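Sorkoseck Residents' Association
Interiors Group: minutes of the March meeting
Held Monday, 7:00 p.m., in the ground floor lounge

Present: Hamish Baxter (chair), Manaia Goodwin (minutes), and eight residents. Apologies were received from two households on the top floor.

1. Minutes of the previous meeting
Approved with one correction. The wallpaper in the Effiong wing corridor was recorded as original to the building. It was put up in the seventies over an earlier paper, a piece of which can still be seen behind the radiator by the laundry door.

2. Lobby floor
The group went back over the three options left from last time: keep the sheet vinyl and have it cleaned, lay new carpet tile, or go to a hard floor in a speckled stone look. Hamish Baxter has a written price of $3592 from Arkik for the hard floor, including removal of the old vinyl but not the threshold strips. The lobby measures 604 square feet with the mail alcove included.

Carpet tile had some support on grounds of noise. Against it, residents on the first floor said the old carpet held salt stains every winter until it was taken up, and the smell in the alcove went with it. A speckled gray was preferred to a solid color. Plain dark floors show dust by the end of the day, as anyone on the second floor landing knows.

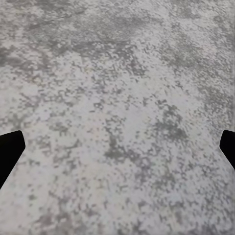

Arkik will leave four sample boards in the lobby for two weeks. Residents can write comments on the sheet by the mailboxes. Please do not move the boards into the stairwell. It was agreed to ask for a separate price on the threshold strips before the next meeting.

Agreed: no order to be placed until the comments are in.
Action: Hamish Baxter to contact Arkik.

3. Wood paneling in the lounge
There was a long discussion. The dark paneling on the north wall has been there since the building opened, and opinion on it is divided. Five of those present would paint it off-white. Two would leave it alone, and one would take it down altogether. Manaia Goodwin pointed out that taking it down means finding out what is behind it, and that the last time a panel came off (for the thermostat) the plaster came away too.

A test patch was agreed — one panel, behind the bookcase, primed and given two coats. If the primer does not hold on the old varnish the matter will come back to the group.

Action: Manaia Goodwin to buy primer and a quart of off-white.

4. Accent color
The group has put off choosing an accent color for the lounge three times. The seat cushions are worn through at the piping and the fabric has to be ordered by the end of the month, so a decision was needed. Harvest tones were ruled out early. Teal was liked by some but is already used on the doors in the Effiong wing.

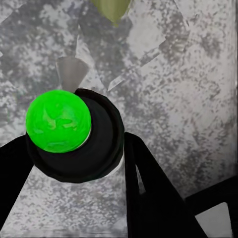
Cushion fabric comes from Flusadis in bolts, and the shop will hold a color for ten days without a deposit. The remaining choice was between rust and green. Rust was thought too close to the brick of the fireplace. Those in favor of green wanted a strong one, the lime of the ball against its black holder, and felt it would sit well with the black legs on the lounge chairs. Others asked for something closer to olive. A vote was taken and lime was carried, five to three, for the cushions only. The curtains stay as they are.

Action: Hamish Baxter to have the fabric held.

5. Hanging lamps
The two amber glass lamps over the card table are to stay. One has a cracked shade. A resident has offered a matching shade from her own apartment, and this was accepted with thanks. The chains will be shortened so that tall people can stand up from the table.

6. Money
The balance in the decorating account is $93 after the purchase of hallway bulbs. Floor and fabric costs will go to the full association for approval.

7. Other business
The macrame plant hanger by the elevator has been taken down for washing — it will go back up. A request for a mirror in the mail alcove was held over.

The meeting closed at 8:40 p.m. The next meeting will be in the lounge at the usual time, unless the test panel is still drying.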